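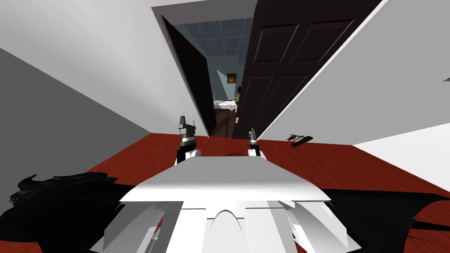 Rerdale Router Filter - three weeks with it

Posted August 23, 2019

Short version first, I know people scroll. Good little box, setup is annoying, the schedules are the best part, the reports are the worst part. Keep reading if you have more than one kid or more than one kind of phone in the house.

What it is

A small box that plugs into your router and filters everything on the home wifi. No software on the kids' machines. That was the selling point for me. We used Pettigrew before, which is the kind you install on every computer, and every time Windows did a big update it fell over and I'd find out a week later. Also it never worked right on the tablets.

Price was $49 for the box. Filtering is included for the first year, after that you pay for the list updates. If you don't pay, the box keeps working but the site categories stop getting refreshed. Time limits stay free forever, or so the manual says.

Setup

Box said 9 minutes. Took me most of an evening. Part of that is my fault, our router came from the internet company and half the menus are locked. You have to turn off the router's own address handing-out thing (DHCP) and let the Rerdale do it. If you can't turn it off there's a "side mode" which works but misses some devices. The printed guide doesn't mention side mode at all. I found it on page 2 of the online help under a heading about printers??

After that it was easier. It scans and lists everything on the network. Then you rename stuff, because "unknown-device" tells you nothing, and you drop each one into a person's profile. Do this in one sitting. I stopped halfway and came back to find the TV had been filed under the youngest and had a bedtime.

Newer phones can change their network ID. If yours has that setting turned on for home wifi the box thinks it's a new phone every time. New devices go in the Guest profile, so make Guest strict. Mine was wide open by default, which is a bad default.

Filtering

Three levels plus custom. Young, Middle, Teen. Young is basically a list of allowed sites and blocks everything else, including the school district's homework page until I added it by hand. Middle is about right for my ten year old. Teen blocks adult stuff, gambling, and known scam pages and leaves the rest.

Custom lists hold up to 1000 entries per profile. Plenty. You can use wildcards but only at the front of the address. Took some guessing.

Does it block well? Pretty well. I spent a couple of evenings trying things a kid would try. Image search was forced to safe mode on the big search engines. A couple of small ones got through. Proxy sites were mostly blocked. VPN apps - there's a switch for that, it's OFF out of the box, go turn it on. It caught both of the free ones I tried.

What it can't do: anything on cell data. Once the phone leaves the wifi this box is blind. There's a companion app that claims to cover it, sold seperately, haven't bought it. Also it sees the site, not the page. So it knows somebody was on a video site but not which video. If you want that level of detail you need something installed on the computer.

Schedules

Love these. Each profile gets a weekly grid, you drag the blocks. School nights off at 8:30, later on weekends. There's a pause button on the main screen that stops the internet for one person or for everybody, and dinner is a lot quieter now. You can also give bonus time in half hour chunks, and it expires by itself at midnight so you don't have to remember to take it back.

One bug. When you change a schedule while someone is already online, the change doesn't kick in until their current session ends. A game that's already connected just stays connected. Support said a fix is coming in October. Until then hit pause, wait a few seconds, unpause. Works every time for me.

Reports

Meh. You get a weekly email with top sites per person. Sounds fine but most of the list is junk, ad servers and update servers and things with names like a cat walked on the keyboard. No way to hide them. The live view on the web page is better but only goes back 2 days. No export. Pettigrew did this part a lot better, it had an actual readable timeline.

Alerts are ok. You can get a message when a blocked category is hit. I turned it on for everything and my phone would not shut up, so now it's only on for adult and VPN.

Speed

Didn't notice much. Streaming is fine, video calls fine. Big downloads on the wired desktop were a bit slower than before. If you pay for very fast internet, check the spec sheet, the ports may be your limit.

Restarted itself once during a thunderstorm, came back with all the settings. Runs warm. Don't put it on top of the router like I did at first.

Privacy

Read this bit. The box sends the sites it doesn't recognize back to the company to be sorted. You can turn that off under Advanced - Sharing, and I did, but then new sites get treated as "unrated" and on Young they're all blocked. Your account password is the only thing guarding the settings, no two-step login yet. For a product whose whole job is safety that's weak. Use a long password and don't save it in the family computer's browser. Ask me how I know.

Rerdale or Pettigrew?

If your kids mainly use one Windows computer, Pettigrew is still fine and the reports are nicer. If it's a mix of tablets, phones, a console and a TV, get the box. I looked at Plolthorpe too but it wants a monthly fee from day one and doesn't do consoles, so that was quick.

Good
- covers everything on the wifi, consoles too
- drag and drop schedules, pause button
- nothing to install on the kids' devices
- time limits free after year one

Bad
- setup with a locked router
- VPN blocking off by default, Guest profile wide open
- reports full of junk
- no two-step login
- nothing on cell data without the extra app

Would I buy it again, yes. Four out of five, would be four and a half with decent reports. I'll update this when the schedule fix comes out. If anybody has it running in side mode with a Nokomthorpe modem let me know in the comments, my sister has one and I'm the one whos going to be setting it up.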